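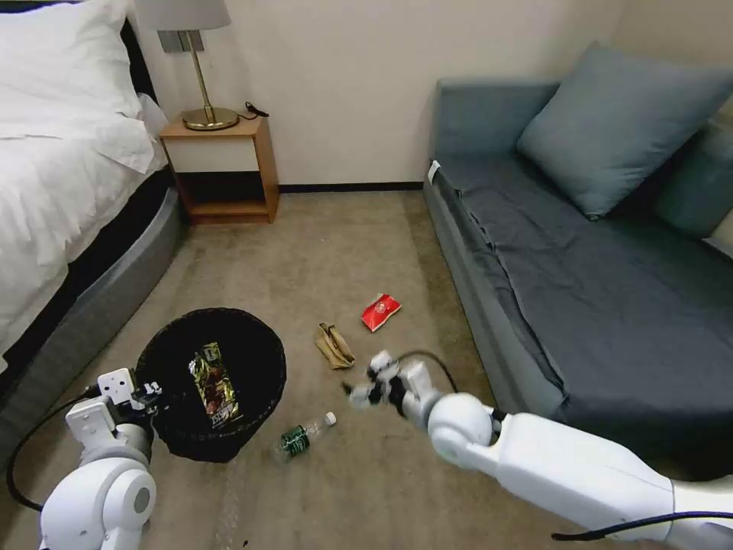 Meter reading at 6:40 this morning was 803, up 34 on the last one. I take it standing in the utility closet before coffee, so that nothing has been switched on by hand yet. The overnight portion of that is the fridge, the router, the well pump and whatever is left plugged in. I have been going room by room to find the last category. The guest bedroom was next on the list and I expected it to be short. The nightstand lamp, the one with the gold stem and the round brass base, has its black cord trailing off toward the back right corner of the nightstand top, and I followed it down to the outlet and put the Flaseo plug meter in line. Lamp off, the display read zero. Lamp on, it read what the bulb says it should. Entered both and moved on.

The hallway took longer. The Prorside dehumidifier shows 3 watts with the fan stopped and the light out. It will be unplugged until the damp weather returns. The doorbell transformer is wired in and can't be measured with a plug meter, so I have left that row blank.

Kitchen: the microwave clock and the oven clock both draw continuously. I don't need two clocks four feet apart. The microwave can go on a switched strip. The oven is hardwired and stays as it is.

Office: worst room by a wide margin. The printer wakes itself at intervals, which I would not have caught with a single reading. I left the Flaseo on it from lunch until supper and the trace shows a short spike, a long flat stretch, then another spike. There is a sleep setting in the menu, three levels down, and it had been set to "never." Changed it. Will repeat the test over the same hours.

Went back through the Lamum bills in the afternoon. April was 223 kilowatt-hours, lower than I remembered, but the billing period was short by several days and I had been comparing it to full ones. Redid the spreadsheet on a per-day basis. The line is much flatter now and most of what I took for improvement in the spring is gone. I should have divided by days from the start.

Compared the tariff with the Gudeta night rate again. It only pays if the water heater moves to a timer, and the timer needs an electrician. Left the quote on the desk.

Still to do: garage freezer, living room strip, the charger drawer. Next meter reading tomorrow, same time, before coffee.

Posted 5/13/18 by the author
2 comments | 0 shares
Home | Older | Newer | Archive | About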